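4.2 Equipment planning and cost

Budget for the collection side was fixed before the arm was picked, so hardware choices here follow the money more than anything else.
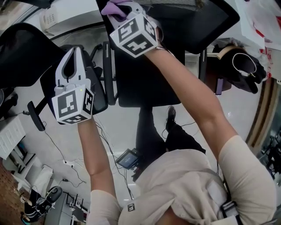
Three quotes came in for the hand-held gripper pairs – Katanar, Daltament and Wurkard. Katanar cheapest at 776 per pair, marker cubes included. Daltament wanted the cubes bought seperately, 63 each. Wurkard quote expired before we could get sign-off and was not renewed. All prices in USD, April 2018, shipping left out.

We ordered from Katanar. Spare fingers were budgeted at 300 for the full study; this was too low, and the line was almost used up by July. Second order of fingers came out of the travel line (approved by G. Daher).

Figure 3. Two-handed collection with the hand-held grippers, marker cubes mounted, in the office.

Items we missed in the first plan: gloves, power strips, longer cables, straps. Small costs, but they each needed thier own purchase request and the paperwork held up collection more than the grippers did. H. Moussa now keeps a single consumables line for all of it.

The robot arm itself is costed in the next section. Lease from Akbari, not purchase – a lease could be stopped if the hand-held data proved enough for training. Maintenance is inside the lease fee. Operator hours are not, see Table 3.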